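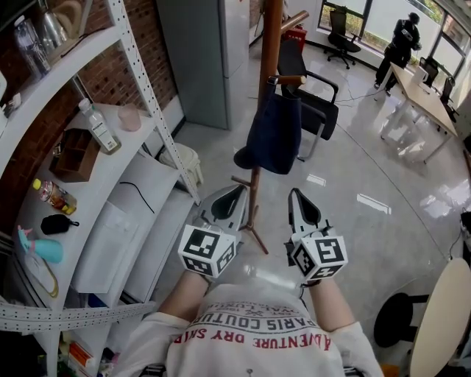
Week 4 notes – reading a lease before you sign it

Okay, so last week I promised we'd get to deposits, and Jasmina Gashi asked the big one: when can a landlord keep your money? Start with the wording. Our Griveddale sample lease sets the deposit at $2188 and says "normal wear" is on the landlord. Scuffed paint, usually fine. A hole in the door – that's on you!

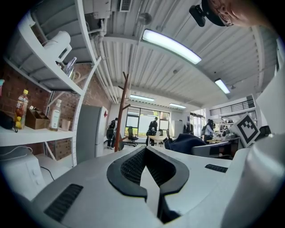
Then look for the notice clause, which people skip all the time (I did, with my first apartment). The sample asks for two months in writing, and a text message doesn't count.

For next time, read clause 53 and mark any word you'd want explained. Bring your own lease too if you have one, with the names blacked out.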